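Trundomwood Shared Workshop
Two-arm bench build: second progress report
To: Delyth Prothero, Vutero small grants
From: Iolo Rees
Period covered: up to the end of March

Summary

Both arms are mounted, wired and moving under control. The enclosure is built and papered. We have begun handing small objects from one arm to the other, which was the main task in the application. The work is a little behind the plan in one area, the cable runs, and on schedule otherwise. Of the $3000 grant we have spent $1692. No change to the total is requested.

Frame and mounting

The first report described a freestanding frame with the arms on separate posts. We dropped that. The posts flexed when an arm reached out fully, and we spent two evenings adding braces that made little difference. Both arms now bolt to one aluminum rail along the front edge of the work surface, each on its own black mounting plate. The control board for each arm sits just below its plate, where we can get at the connectors without taking anything off the rail.
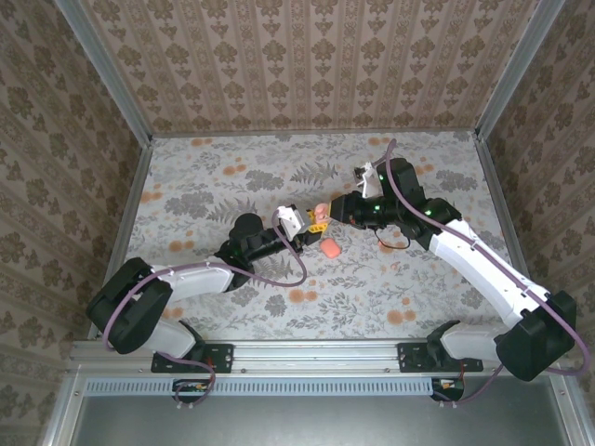 Moving to a single rail also made it easier to set the distance between the bases. We tried the arms farther apart first and found that they could meet in the middle but had very little room left to turn the wrists. The plates are now closer together and the bolts have been tightened for good. I have marked the rail so the position can be found again if a plate has to come off.

Walls and floor covering

The side and back walls are papered in a beige damask pattern, and the floor has a printed cover with gray ferns and orange flowers. Your note on the first report asked why we were paying for decoration. The arms are meant to be used in people's homes in the end, and homes have patterned surfaces. Plain white panels would have been easier for the vision software and would have told us less. The paper and the cover came out of the small materials line, and there is enough left over to redo one wall.

The cover took three tries to lay flat. It is held at the edges only, so it can be swapped for a different print later in the project.
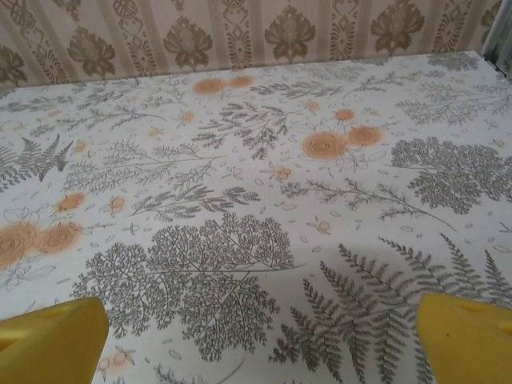
Calibration has been the slowest part of this stage. Visen, the software we use to line up the camera views with the arm positions, needs to be run again each time a camera mount is touched. At first that meant almost every session - we kept knocking the mounts while working on the cables. We now do all mechanical work before calibrating and leave the arms alone afterward. A full run takes most of an hour.

The wrist views need a check of their own, with the gripper open and the arm parked at a set height over the cover. We save one view from each check and compare it with the last one before starting work.
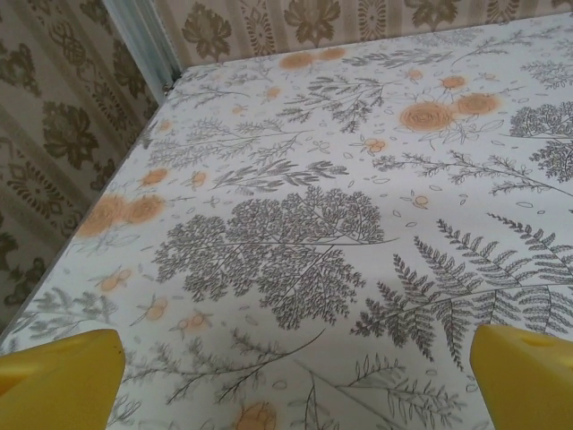 Handover tests

We have logged 93 handover attempts so far. Nearly all of the early failures came from the receiving gripper closing before it was in position. Slowing the last part of the approach helped. The remaining failures are mixed: some are poor grips by the first arm, and a few are cases where we stopped the run ourselves because a cable was pulling tight.

We are using small, light pieces for now, including toy blocks. Nothing heavier will be tried until the cable work is done.
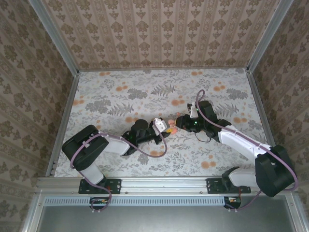

The cables are the open problem. They have to be long enough for full reach, and at that length they loop and sag when the arms come together in the middle. We have a set of clips from Price on order and plan to fix the cables at two points on each upper link. If that isn't enough I would like to try a light overhead support, which would cost more but still fit within the budget.

Next period

Fit the cable clips and repeat the reach tests.
Recalibrate both arms after the clips are on.
Repeat the handover tests with the same pieces, then with a wider range of shapes.
Change the floor cover once and see how much recalibration that requires.

Workshop access continues on Wednesday evenings. You are welcome to come and see the arms running; any time after the clips are fitted would suit us. Receipts for the $1692 are in the shared folder, sorted by budget line.

Iolo Rees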